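Old Dell tower, one stick of RAM, where do the rest go?
Forum: Hardware > Desktops and Workstations

gerkotmont_shed
Picked up a retired Dell tower from the Braswood clearance place for $12, which is less than I paid for the pie I ate on the drive home. Pulled it out of a pile of filing cabinets. It has no drive in it and a layer of felt that used to be dust.

The plan is a box to keep the family photos on, plus the odd spreadsheet. It starts up, beeps, has a think and gets to the setup screen. Setup says 4000-and-something MB of memory, and I'd like more than that. I've got a jar of old sticks from dead machines, some of which might even be the right sort.

My problem is the layout. I'm used to boards with two slots, or four if somebody was feeling generous. On this one there's a bank of four to the left of the processor socket and another bank of four to the right.
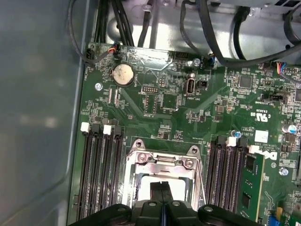 The only stick it came with lives in the outermost slot on the right-hand side, right by the Dell logo. I'd have guessed you fill from the socket outwards, but then I'd also have guessed a $12 computer would come with a power cord.

Do I start with the white latches or the black ones? Does the single stick stay put? The service sticker on the case has been rubbed down to a grey smear, so I can't just look up the manual.

tin_of_screws
White latches first. On every Dell workstation I've pulled apart, white means "fill me first" and black means "fill me once you've won the lottery". Work through the whites, then the blacks.

There should be a diagram on the inside of the side panel. Mine usually has one, under whatever the last owner spilled.

gerkotmont_shed
No diagram on mine. There's a rectangle of old glue where a diagram may once have been happy.

lowtide
Before anyone fills anything, read the label on the stick that's in there. Those boards often want registered ECC memory and they sulk if you feed them the ordinary desktop kind. Your jar is probably all ordinary desktop kind. If the label has an R after the speed, that's registered. If it has an E, that's unbuffered ECC, and the two don't mix.

Also, have you had a good look at the coin battery? If it's the original it'll be flat or heading there, and you'll be setting the clock every morning like a lighthouse keeper.

gerkotmont_shed
The battery has gone a bit tan and smudgy on top. I took this for patina.

lowtide
Patina is for teapots. Put a new one in, they cost next to nothing at the chemist. Power lead out of the wall first, then hold the power button in for a bit before you go poking.

Drisov_Dad
Going to disagree with the latch theory. I had one of these under my desk for years and the colours told you about the channel, which isn't the same as the order. If you only have one stick it goes in slot 1 and that's the end of it. The slot numbers are printed on the board in writing designed for ants. Get a torch.

tin_of_screws
The channel colour IS the order. You put the first stick of each channel in the white. That's what the white is for.

Drisov_Dad
On yours, perhaps. On mine the machine stopped at startup with a memory warning until I went by the numbers. I lost a whole February evening to the latches and I won't be recommending them to others.

tin_of_screws
Was it by any chance a mismatched pair?

Drisov_Dad
It was a slightly mismatched pair.

tin_of_screws
Right.

yangtze_doodle
I work in a repair shop (Yang Computers, come in, we have a cat) and you're both half right, so well done. Go by the printed numbers if you can read them. If you can't, go by the latch colour and keep your sticks in matched pairs, same size and same speed. Then let the setup screen tell you what it found. If the total is short, something is in the wrong spot or hasn't been pushed home. It's nearly always the second one. People are far too polite to old RAM. It wants a firm thumb at each end until the latch comes up by itself.

And blow the slots out before you put anything in them. A can of air, outside, facing away from the washing.

gerkotmont_shed
Thanks all. I've been through the jar. It has given me one stick with an R on it, several with nothing at all, one from a laptop, and a guitar pick.

The R stick looks like the one already in there, down to the speed, so in theory that's a pair. I've got the torch and found what may be slot numbers or may be scratches.

lowtide
Good find. Is it the same size as the other one?

gerkotmont_shed
Same size, different brand. Is that going to start another argument?

Drisov_Dad
Yes.

tin_of_screws
No, it'll be fine.

yangtze_doodle
Brand doesn't matter much. Try it.

gerkotmont_shed
Update. New battery is in. The extra stick went in by the numbers first, in honour of Drisov_Dad, and I got a long beep and a black screen. Moved it to a white latch and got the same long beep. Took it out, gave the contacts a wipe with a pencil eraser, put it back with what I'd call a rude amount of thumb, and setup now says double what it did before.

So I've learned nothing about latches.

tin_of_screws
Which slot was it in when it worked?

gerkotmont_shed
A white one.

tin_of_screws
Thank you.

Drisov_Dad
It was the eraser.

lowtide
Next job is a drive. What's your budget?

gerkotmont_shed
The battery and the can of air have already cost more than the computer, and my wife has asked to see the figures. I'll start a new thread in Storage once I've found the screws for the drive bay. They were in the jar.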